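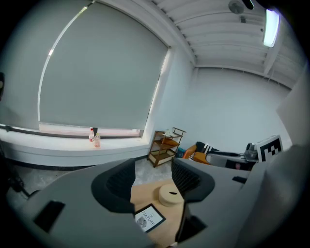 4. Resetting the Living Area

Allow 10 minutes. Work from the window inward, or you'll dust the table twice and resent it.

4.1 Window and ledge

1. Lower the roller blind slowly, all the way to the ledge if it will go. It has opinions.
2. Lift the small bottles off the ledge, wipe underneath, and put them back with their caps tight.

CAUTION: Do not decant anything into anything else. See Appendix B, "The Mosby Incident."

4.2 Corner cart and armchair

3. Dust the three-tier cart from the top down. Items stay on the tier where you found them.
4. Shake out the striped cushion and return it to the orange armchair. One karate chop is permitted. Two is showing off.

4.3 Wooden table

5. Wipe the top with a barely damp cloth, following the grain.
6. Set out the round cream box with its lid on. The slot in the lid takes guest comment slips, folded once.
7. Place the black-framed "OF NATURE" card in front of the box.

NOTE: Guests at Stevelthorpe sometimes ask what is of nature. Staff are not required to know.

4.4 Floor

8. Vacuum the gray carpet last, right up to the baseboard – the strip under the ledge collects more than you'd think.

Report stains to Benjamín Alarcón on extension 69 before treating them. Replacing the carpet costs up to $3000, and he will mention it.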